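When Ayten Yaman plays the landlady in *Lolluvar*, she does not raise her voice once in six episodes. This is strange for a comedian who became known for shouting. On her old sketch programme she shouted at bus drivers, at priests, at a cooked chicken. People still ask her to do it in the supermarket.

"I do it if they are polite," she told me. "Then my throat hurts until Friday."

We met in Dundcombe, where the series was filmed over one long winter. The producers saw 163 actors for the role of the landlady, and Yaman was not on the first list. Sinan Değirmenci, who wrote the scripts, put her name there himself. He remembered her from a small theatre with 60 seats, where she played a widow and the audience did not know if it was allowed to laugh.

She answered his letter after a month. She did not like the first script and she told him so, with notes in the margin of almost every page. The colour of the landlady's coat was wrong, she wrote, and the woman talked too much. Değirmenci cut 30 pages.

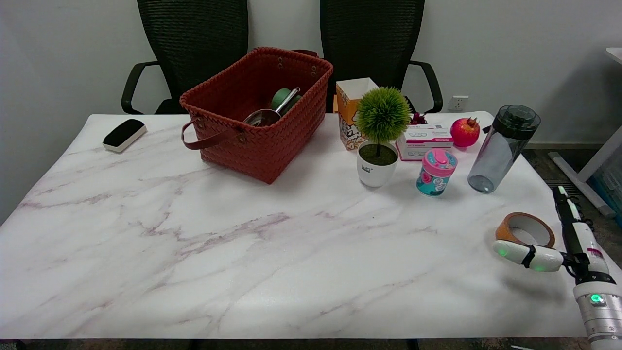

He was angry for two days, he admits, and then he started to hear the silences. Some critics have called the result too slow. My neighbour stopped in the second episode. I watched the fourth one twice, only for the dinner with the brother from Tromeldale.

Yaman has not decided on a second season. In October she goes back to the stage with *Soylu*, in a hall for 400 people, and there she will shout again.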